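The Second Life of a Wool Coat

June 10, 2025

Yến Đỗ keeps her shop open until the last coat of the day has a ticket pinned to it. In December that can mean nine at night. By early summer the pace eases, and she gets to the jobs she has been putting off: the moth holes, the worn cuffs, the linings that have split under both arms.

Her shop, Samovari, sits on the ground floor of an old feed store in Verport. She took the lease after 11 years of doing alterations for a bridal store, where the work paid well and bored her. Last year she and one part-time helper repaired 853 garments. More than half were coats.

"People bring in a coat and apologize for it," Đỗ said. "They say it was their dad's, or they got it for eight dollars. Then I turn it inside out and the seams are better than anything I could buy now."

Repair shops used to be ordinary. Verport had four tailors on Main Street within living memory, along with a shoe repairman and a woman who rewove cigarette burns by mail. One by one they closed, and for a long stretch the nearest person who would reline a coat was 108 miles away in Nekska. A ripped lining meant a trip to the thrift store or the trash.

What a relining costs

A full relining at Samovari starts at $108, and customers often pause at that number. The lining fabric is a small part of it. Most of the price is time: picking out the old lining, pressing the pieces flat, cutting new ones to match, and sewing the whole thing back in by hand along the hem and cuffs.

Đỗ uses the old lining as her pattern. She never throws it out until the coat has been picked up, in case a customer comes back with a question about a pocket.

Smaller work is cheaper. A button is $4. A moth hole the size of a lentil runs from $12 to $20, depending on the weave. She turns down fewer jobs than people expect, but she will say no to fabric that tears when she pulls it lightly between two hands. Thread has to hold on to something.
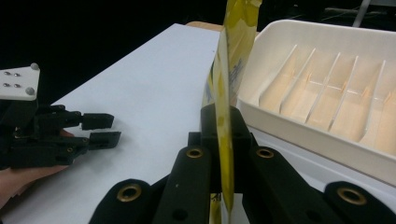 Learning to do it at home

Jarlath Carroll came in with a gray overcoat two winters ago and left with a needle, a spool of silk thread and instructions to fix the hem himself. He did it badly, took it out and did it again. He now runs a mending night at the Tạ Street library, where 14 people came to the most recent session and the coffee ran out early.

Carroll, a retired bus mechanic, starts beginners on buttons. Use a doubled thread, he tells them, and lay a matchstick under the button while sewing so there is room for the cloth to close behind it. Pull the matchstick out, wrap the thread around the shank five or six times, and knot it on the back. On a heavy coat, sew a small flat button on the inside at the same spot to take the strain.

Hems come next, then pockets. He leaves linings alone. "I know where Yến's shop is," he said.

His other advice is about storage. Brush a wool coat before putting it away, and empty the pockets, including the inside one. Moths go for skin oil and food crumbs as much as for the wool. A cotton garment bag with a working zipper does more good than cedar blocks, which lose their smell after a season — a light sanding will bring some of it back.

The waiting list

Samovari has 400 tickets in a metal box on the counter, some of them for work that won't start until fall. Đỗ raised her prices last spring and the list got longer anyway. She has talked with her landlord about taking over the back storeroom, which would add $500 a month to her rent and give her space for a second cutting table.

She hasn't decided. A second table would need a second full-time person, and the last two she trained moved to Nekska for jobs with health insurance. For now the storeroom holds the landlord's paint cans, and new coats go on the rack by the door with the date written on the ticket.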